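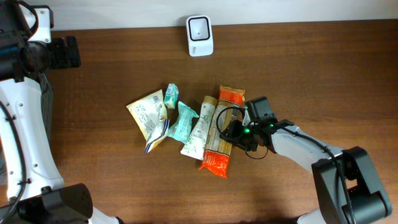 The two-armed Gridach bench system at work on mixed snack packs. Photo: MacLeish

Last updated: Oct 18, 2022

Search news Enter keyword Go

MacLeish publishes findings of its Gridach trial and advises buyers to wait

MacLeish, the independent buying adviser to small food packers, today released its review of Gridach, a two-armed bench robot sold by Bivora for sorting and packing mixed goods. The review finds that the product does part of what its brochure promises, and recommends that members hold off signing the three-year service plan.

Bivora markets Gridach as "ready for any shelf". MacLeish put that to the test at its own bench with 217 different grocery items, from small cartons to crinkled foil bags and long packs of dried goods. Over 576 attempts, the system did well with boxes and stiff tubes. Soft packs were another matter. Gridach dropped or missed nearly 100 of them, and several that it did lift were set down in the wrong tray.

"The sales film shows it picking up the same four cartons," said Lurdes Mota, who led the trial. "Our members pack biscuits, noodles and sweets in wrappers that change shape every time you touch them. We asked Bivora for its figures on those and we are still waiting."

The review also questions the claim that staff can be trained in a morning. MacLeish's own testers needed two days before they could add a new item without ringing the helpline. Calls were answered politely — but only in office hours, and most packers run an evening shift.

Craig Baird, head of member services, said the price was hard to defend as it stands. "There is decent engineering in this. There is also a service plan that charges extra for grippers, which wear out, and for software updates, which you'd think were included. I would want both in writing."

The report does credit Gridach with quiet running and a sensible stop button. It suggests that firms handling mostly boxed goods ask for a 20-day trial on their own stock before paying a deposit.

MacLeish will repeat the soft-pack tests in November if Bivora supplies the new gripper pads it has announced. The full review is free to members on request.

Press contact: Sorin Ciobanu, MacLeish press office | © 2022 MacLeish | Back to top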